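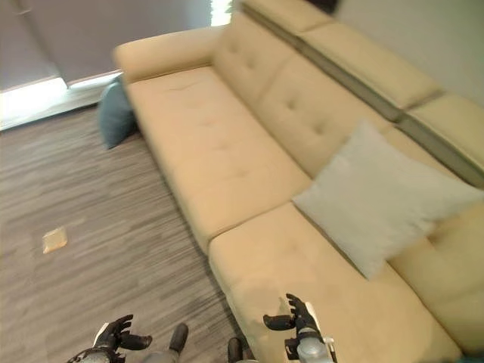 A sofa, a pale pillow and a pair of robot hands at the Stondwood open day.

The dullest job in the house deserves a better robot

By Hanane Hegazy

June 24, 2022

I have been to plenty of robot demonstrations where something jumps, dances or kicks a ball, and I have enjoyed most of them. None has stayed with me like the open day at Stondwood, where I watched a machine try to tidy a sofa.

You come in through the old Lammers building, sign a form and go up to a room furnished like somebody's lounge. It has a grey floor with a wood look to it and a long beige sofa with buttoned back cushions. A big light pillow was lying askew on one seat, and a dark teal cushion had ended up on the floor past the far armrest. I have left my own front room in that state this week!

The robot has black hands with proper jointed fingers, and the job it was given was to put things back where a person would want them. It took ages. On its first go it pinched the corner of the pillow, lifted it a little and lost it. Jannik Thiele, who runs the project (they call it Fomholm, after a village none of us had heard of), let it try again without touching a thing. The second go was better, and a small boy next to me clapped before the pillow was even upright.

I wanted to clap too. Think about what a pillow is. It has no handle, it changes shape when you squeeze it, and it is almost the same colour as what it's resting on. A car factory can hand its robots the same stiff door panel all day long. A living room offers nothing so kind, and I think that is why this sort of work gets so little attention. It looks easy, so people shrug when it goes slowly.

Emmett Mercado, a retired joiner I got talking to on the stairs, shrugged. He could do it in 2 seconds, he said, and he'd rather the money went on home helps. I take the point about home helps, and I'd sign his petition. But my mother had a bad hip from January onwards, and what wore her down was the bending: a cushion on the floor, a dropped letter, the remote. She didn't want someone round every hour for that. She wanted it picked up.

So I'd like to see more open days like this one, with the failures left in. Albane Poulain, who showed our group round, told us the team had logged 299 attempts with soft furnishings since moving in, and she was quite cheerful about how many had gone wrong. Good! I learnt more from that fumbled corner than from any polished film. If these machines are going to come into our homes, we should get to see them while they're still clumsy, and ask rude questions while there is time to change things. I asked what happens if there's a cat asleep under the cushion. Jannik wrote it down.

The next visit is planned for the sister lab in Pirberg, and places are limited to 60. I've put my name down already, and I'm taking Emmett.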